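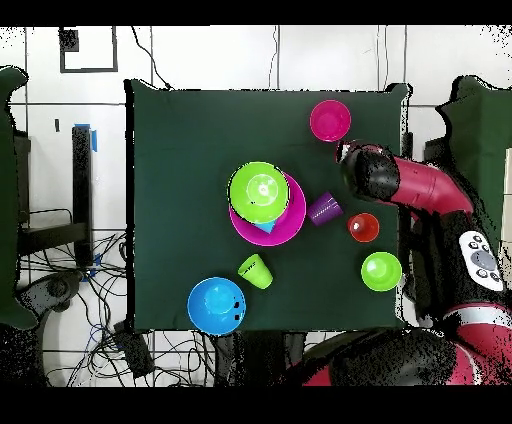

Ticket: Bostell share register shows wrong totals after family transfer
Status: Open, waiting on Ackermann
Opened: March 12, 2026

Hello all, and thank you for being so patient with us on the phone this morning. I promised I'd write everything down properly, so please forgive the length!

Bostell is the family holding company that owns the Vernurstead bus depot and a good part of Dradside. In December one branch of the family passed shares to another, and the board approved it. The register ought to total 300 shares, as it always has, but the ownership report now gives 290. The annual meeting can't go ahead until the two agree, and as you can imagine, feelings are running a little high between the two sides (each has its own solicitor, bless them).

What we've tried so far

Ran the ownership report again from the main office login. Still 290.

Signed in as the Dradside user, in case it was a permissions matter. Same answer, and a rather slow screen.

Checked the signed transfer form against the entry. The form is fine, but the entry has been saved in 2 parts, and the second is marked "pending" with no button to approve it.

Reply from support

Thanks ever so much for such a clear write-up, it really does help. The report leaves out anything pending, so I think that second part is where your missing shares have gone. Please don't delete it or type it in again, or you may end up with a double entry in the history, and that's a nuisance to put right. I've asked Ackermann, who look after the register software, to release it from their end. They normally need 3 working days.

Reply from Bostell office

Lovely, thank you. We'll leave it well alone and let both solicitors know. Could Ackermann send the corrected report to the Vernurstead office as well, please?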